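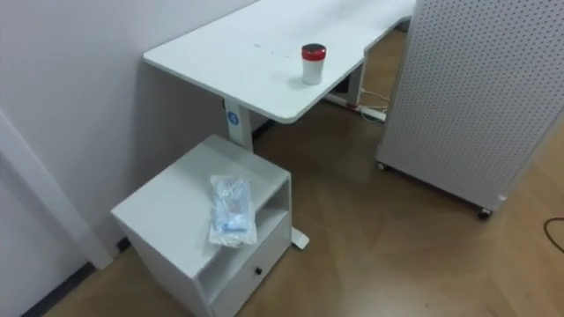
Plellodance Sewing Thread, Core-Spun, 2000 m Cone

Item 1410. Supplied by Drirkby Notions.

Plellodance is a polyester core-spun thread for piecing, garment seams and light home furnishing work. It is wound on a plastic cone and can be used on domestic machines with a separate cone stand, on overlockers, and on industrial lockstitch machines.

Specifications
Length: 2000 m
Ticket number: 120
Needle size: 75/11 to 90/14
Finish: silicone lubricated
Shades: 14, listed on the Tekmont shade card
Carton quantity: 10 cones, one shade per carton

Use
Set the cone on the stand with the guide directly above its center. Start with the upper tension at 4 and sew a test seam on a folded scrap of the same fabric. If the bobbin thread shows on the top side, lower the tension by half a step and test again. For skirt-weight cotton and linen, a stitch length of 2.5 mm is suitable. Stretch fabrics need a narrow zigzag or an overlocked seam.

Care
Washable at 60 °C. Iron on medium. Do not use chlorine bleach on dark shades. Store cones away from direct sunlight.

Ordering
Single cones and full cartons are sold. Shades may differ slightly between dye lots, so order enough for the whole project at one time. Shade cards are sent on request. Trade accounts are handled by Jarmo Kuusisto.

Contact | © Drirkby Notions | Back to top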